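Thread: the plastic cups have to fit in one bowl or they go

1/ Flat rules for January. One drawer for plates, one for pans, and every plastic cup I own has to live inside the magenta bowl. If it doesn't nest, it leaves.

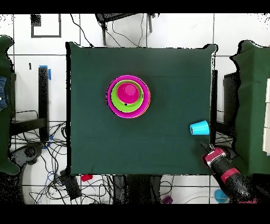

2/ Pink in green in magenta is going well. The blue one is having a lie down and will be dealt with later.

3/ Background for anyone who has joined since the Great Lid Audit. I moved to Okgate with a kitchen that has two drawers and a cupboard shaped like a slice of cake. The estate agent called it "compact". The estate agent had a very large coat and couldn't get all of it through the door.

4/ The plastic has been with me since a picnic set I bought in my twenties. It was meant to be for six. I have never known six people who wanted a picnic on the same day, so it came out in ones and twos and went home in other people's bags.

5/ What's left doesn't match, which the shops now call "mix and match" and charge more for.

6/ Notes on technique. The green cup goes into the bowl the right way up. The small pink one goes into the green one upside down. Yes, upside down. Right way up it grips the sides and you need a butter knife and a free evening.

7/ Several of you have asked whether it wouldn't be easier to put them on a shelf. I had a shelf. It's in Ponden now, with my sister, holding up a spider plant that has done better in life than either of us.

8/ The green cloth is staying, before anyone starts. It cost 290 pence at the church sale (they price everything in pence, I think to make you feel you're getting more of it) and it hides a burn the size of a side plate. I don't iron it. It has a crease I've become fond of.

9/ It is also the only thing in the flat that makes cheap plastic look like it was chosen on purpose. Put a pink bowl on a bare table and you've got a children's party. Put it on dark green and people ask where you got it.

10/ A word on the blue cup, as it has its supporters. Nice colour. Good in the hand. Holds a proper amount of squash. But it's nearly the same size as the green one, so they won't go inside each other with any dignity. You can force it. Then you have one cup, permanently, with two colours.

11/ Options for the blue cup so far, from the replies:
toothbrushes
pens
"a little hat for a bottle"
watering the plant I don't have, see post 7
keep it and bin the green one (bold)

12/ Toothbrushes is the front runner. The current toothbrush mug is a freebie from Wustadent that says SMILE on it, and at ten to seven in the morning I don't care to be told.

13/ Someone has sent me a link to a Kemppainen nesting set. Twenty pieces, all in shades of oatmeal, each one sitting inside the next like a very calm onion. I looked at it for longer than I'd like to admit. Then I looked at the price and went back to my picnic.

14/ Also, 20 pieces! Where would they go? In each other, I know. But at some point you have to take them out, and then you've got 20 cups on the side and you're back where I was on Friday.

15/ Quick tip that did work, for the lid people. If two cups are stuck, cold water in the inner one, stand the outer one in warm, wait, twist. My nan did it with glasses. She also kept string in a tin marked STRING TOO SHORT TO USE, so take from that what you like.

16/ Things already gone to the charity shop, since I promised a list: the jug with no handle (they took it, I didn't ask), one half of a salad server, a beaker with measurements in a unit I've never met, and four lids that fit nothing in this house or, I suspect, any other.

17/ Things I'd put in the bag and then took out again: the egg cup shaped like a boot. We'll say no more about it.

18/ Poll closed. 92 votes, which is more than the residents' meeting got about the bins. Toothbrushes wins, pens second. The hat got 11 and I'd like those people to have a think.

19/ So the blue cup goes to the bathroom, the SMILE mug goes under the sink with the sponges, and the bowl goes in the bottom drawer with its two lodgers. The drawer shuts if you lift it slightly and lean.

20/ Pans next. I have one frying pan with a handle and one without, and I'm told they are both the good one.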